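## Odds and ends from the Skakdale swap table

12 Feb 2020. Written in a rush, sorry, printer wants it by teatime.
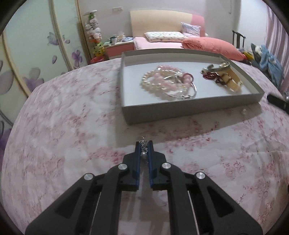

Ertuğrul Polat asks whether we could please stop letting people bring things "in a bag, in a tangle, with no note", as he spent most of the October swap undoing other people's necklaces and never got round to looking at anything himself. Fair point. He also wants to know why the clasps box and the broken box are the same box. Also fair.

So, changes for next time.

Chains come fastened. Do the clasp up before you leave home, thread it through a drinking straw if it's a fine one, done. Long ones get two straws. Or a twist of kitchen paper, if you've no straws left in the house. Bracelets are less bother but do those up too please.

Every piece gets a tag. Little string tags, we've a drawer full. Put on it: what you think it is, if anything wants mending, and your number from the list. No need for the life story, though we do like a life story, so put it on the back if theres room. "Don't know" is a perfectly good answer to what it's made of. Please don't write "silver" because it's silver coloured. We had words over this in October and I don't want them again.

Which brings me to marks. Several of you asked. If it's British and it's silver there's usually a row of tiny stamps, on the clasp or on the little ring next to the clasp, and you'll need a magnifier and a good lamp. A lion walking along means sterling. 925 means the same. EPNS is plate, very nice, but plate. No mark at all means very little either way, old small things often got missed or worn smooth. Foreign ones I'm hopeless on — bring them to the Teixeira shop in Flundville, they'll look for nothing if you go before lunch and don't all go at once.

Cleaning. Had a long talk with the shop about this and I wrote it on an envelope which I now can't find, so from memory. Warm water, drop of washing up liquid, soft toothbrush, rinse, pat dry, leave overnight on a towel. Not toothpaste!! It scratches. Not the foil and bicarb trick on anything with stones or pearls, or anything where the dark bits are supposed to be dark. Pearls just a damp cloth. Glued stones, don't soak at all, the glue lets go and you'll be picking them out of the plughole. Put the plug in anyway.

Storage — the black stuff is tarnish and it comes from air, mostly, and from rubber bands, and from some sorts of cardboard. Small zip bags with the air squeezed out. One piece per bag. I know it looks mean on the dressing table but it works. A stick of school chalk in the drawer is meant to help as well, my aunt swore by it, can't prove it.

Money. The October swap brought in £115 on the door and teas, of which £25 went on the hall at Surnell, and the rest is in the tin towards a second lamp and a decent magnifier on a stand. The lamp we have flickers. If anyone has one going spare, say so before we buy.

Numbers. We had 21 tables' worth of stuff asking for room last time and it was a squeeze round the urn end. So if you want a whole table, ask early. Half tables are easier. Sharing is easier still and you get someone to mind it when you go for your tea.

Things still unclaimed from October: a clip-on earring, green, just the one. A brooch pin with no brooch. A very good umbrella. Reading glasses, tortoiseshell sort of frame, in a case from an optician I've never heard of. All in the cupboard, ask for the key.

Beads. We've had a request for a restringing afternoon and I'm keen, if enough of you are. You'd need your own beads, proper beading thread (not cotton, it rots, not fishing line, it goes brittle) and some patience. Knotting between each bead is slow until your fingers get it and then it's lovely, you can do it in front of the telly. If you'd come, put your name on the sheet by the door, and put if you can lift a table becuase we'll need to shift a few.

Lifts from Flundville, same as before, one car so far. Could do with another. The bus drops at the bottom of the hill and it's icy still.

Cakes: no nuts near the till end please. Otherwise as you like. Somebody made a ginger one last time and didn't leave a name. Could they make it again.

Tags and the new list are on the shelf at Surnell from tomorrow, take what you need and leave the pencil.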